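Okay, I promised a few of you a proper write-up of the gripper comparison, and since my coffee is still hot and the arm is parked, let's do it as a thread. Settle in, I tend to ramble.

Quick background for new folks: I've been using the small arm at my bench to practice teardown work on old desktop computers. Think memory sticks, little cards, clips, connectors. All the stuff that's easy with fingers and miserable with anything else.

I have two grippers going head to head. One is the Vondik, flat black plates bolted together, very plain and very stiff. The other is the Biltano, with the soft rubbery pads that everybody likes the look of (me included, I was completely charmed by it in June).

The Biltano is lovely on anything round or squishy. It will hold a tennis ball all day long. On a circuit card, though, the pads fold over the edge and you lose track of where the card is sitting. I must have re-taught the same grab 17 times before I went and made a sandwich.

So this week the Vondik went on and I pointed it at the Dell board, which is my favorite to practice on, with memory slots on both sides of the processor socket, so there's always something to steer around. 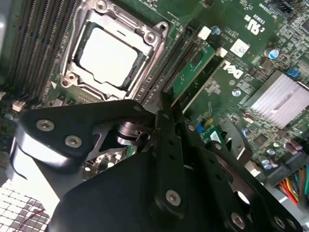 The stiff plates are such a relief! When I close them by a hair, they close by a hair, and I can feel my shoulders come down from my ears. The trade-off is that there's no forgiveness at all. Come in crooked and you're pushing on the slot instead of the card.

Glare is my other headache. The wrist camera does fine on the slots, but shiny metal under my bench lamp goes right to white. I'm going to try a sheet of baking parchment over the lamp before I spend any money, because I know myself.

Controller notes, for the three of you who asked: I'm on the Kravets box now, and slow moves are much smoother than on my old Valtham. The menus are worse, sadly. Speed limit is buried on page 107 of the manual and I've put a sticky note there so I never have to hunt for it again.

For now the Vondik stays on for cards and memory, and the Biltano gets the bigger, softer jobs. If you've put thin rubber tape on stiff fingers, please tell me which kind you used and how long it lasted. More on Friday, once I've fixed the lamp!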